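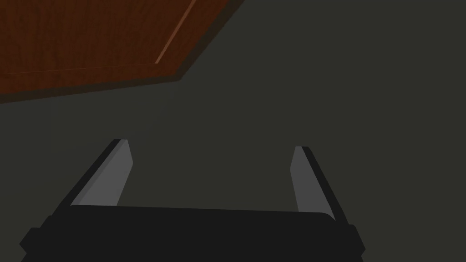 添付1:手首カメラ視点、シミュレーター画面。グリッパー開、把持物なし。左上は木目の板。

**チケット 607|天板ピッキングの再現環境で、ハンドが板の手前から動かない**
起票:Nadine Yammine(梱包ライン)
担当:Valtteri Saarinen(自動化)
優先度:中(起票者の希望は「高」)

### 症状
Abera のシミュレーターで天板取り出しの手順を流すと、指を開いたまま待機に入る。エラーは出ない。ログには「正常」とある。人間なら注意されるところだが、ロボットだと正常らしい。

### 経過

**9:12 Nadine**
3回流して3回とも同じ。添付1は2回目のもの。板には触れていません。

**9:40 Valtteri**
姿勢は教示どおりです。「作業者確認待ち」のフラグが立っていないか見てもらえますか。

**9:55 Nadine**
立っています。誰の確認を待っているんでしょう。

**10:20 Valtteri**
設定上は「検品担当」です。

**10:24 Nadine**
検品担当は12月の配置換えで廃止されました。このロボットを入れるためにです。

**10:31 Valtteri**
確認しました。なるほど。

**11:05 Birgit Albers(製造管理)**
横から失礼します。旧手順書では、天板を持つ前に検品担当が木目の向きと角の欠けを見ることになっています。手順を移植した際、人の作業も忠実に移植されたようです。担当者だけ移植されませんでした。

**11:30 Valtteri**
フラグを外せば動きます。外しますか。

**11:48 Jennylyn Malabanan(元検品、現・梱包ライン)**
外さないでください。角の欠けはカメラの判定で拾えていません。先月の戻り品は12枚、全部角です。今は箱に入れる直前に私が見ていますが、工程表にその作業はなく、タクトにも入っていません。おかげで私の作業だけ毎回15秒遅いことになっています。

**13:10 Birgit**
その15秒は個人の遅れとして集計していました。集計から外します。すみません。

### 原因
待機解除の権限が、存在しない役割に割り当てられていた。ハンド、経路計画、板のモデルに異常なし。

### 対応
1. 解除権限を「検品担当」から「梱包ライン・当番」に変更(Valtteri、済)
2. 待機が88秒を超えたら端末に通知(Valtteri、済)
3. 角の確認を正式な工程として工程表に追加し、タクトを見直す(Birgit、作業中)
4. 手順書に残っている旧役職名の洗い出し(Nadine、未着手。量を見て一度閉じました)

### 再試験
**15:20 Nadine**
変更後に流しました。待機、通知、解除の順に進み、板を取りに行きます。解除ボタンの表示がまだ「検品担当殿」です。

**15:26 Valtteri**
文言は Gronatik 側の管理なので別チケットにします。

**15:41 Jennylyn**
急がなくて大丈夫です。殿と呼ばれたのは入社以来初めてなので。

**状態:** 保留(対応3の完了待ち)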